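Filipa Meireles
@filipa_meireles

1/ Notes from this week on Eris, our grasp planner for cloth. Most of it is about the segmentation step and one bad default I shipped in April. Short posts, one thing each.

2/ Background: Eris takes a depth frame and a mask, proposes pinch points along the edges and folds, scores them, and hands the best one to the arm controller. On a tabletop it works fine. On a bed it had trouble, and I wanted to know which part was to blame.

3/ White cloth on a white sheet is the hard case. The color image gives you almost nothing, so the mask has to come from depth, and the height difference at a single layer of cotton is close to the sensor noise at that range.

4/ Dark cloth on white is the reverse. The mask is clean in color on the first try. Depth gets worse because black fabric returns less signal, and you get holes in the middle of the garment.

5/ Wrist camera views, same room. White cloth on a bed in the first one, black T-shirt on a white sheet in the second.

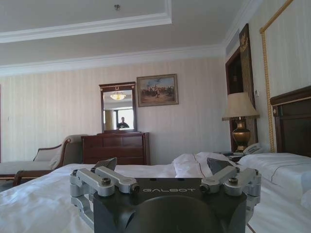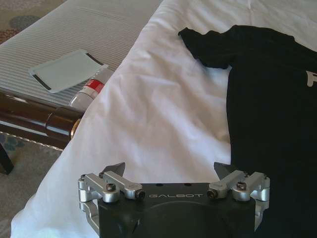 6/ The gripper mask
The fingertips and linkages are in view all the time, so they have to be masked out before anything else runs. We used a fixed mask for the open position. When the fingers move, the mask is wrong and the planner sees metal as a fold.

7/ Belmiro Marinho rewrote it to render the mask from the joint reading on every frame. It costs 4 ms. I should have done this in the first version.

8/ The bad default
Eris dropped any candidate with a missing depth value inside its patch. Reasonable on light fabric. On black fabric it threw away most of the good edge points and kept the ones on the sheet next to them.

9/ Now a patch is allowed to have holes if the color mask is confident there, and the depth is filled from the nearest valid pixels on the same side of the mask edge. It never fills across the edge. That last rule took me a day to get right.

10/ Replay results. We have 116 recorded approaches. With the old default, 42 of them ended with no usable candidate on the garment. I reran all of them with the new mask and the new hole rule, and that number went down to 4.

11/ Replay only tells you whether the planner picked a sensible point. It says nothing about whether the pinch would have held. Joaquim Cordeiro is running the live trials and he'll post his own numbers.

12/ The 4 that still fail are all white on white with the cloth lying flat. A heap is easy by comparison, there are folds everywhere. For flat cloth I think we need a second viewpoint at a low angle before planning.

13/ Tooling
Replays go through Flustent, which now saves the rejected candidates along with the reason for each. Before this we only kept the winner, and that is why the default went unnoticed for so long. Set log_rejected to true. Files get bigger, so watch your disk.

14/ Also raised the planner timeout to 600 ms. It was lower, and on wrinkled sheets the scorer would quit early and return whatever it had. Look for "partial" in your logs if you are on an older build.

15/ Benedita Nogueira asked if the new hole rule breaks the towel configs. It doesn't change them. It is off unless you turn on the color mask.

16/ The branch is up for anyone with access to the Hokport repo. Lertchai Jitpraphai is reviewing it. Please send him logs and not screenshots of logs.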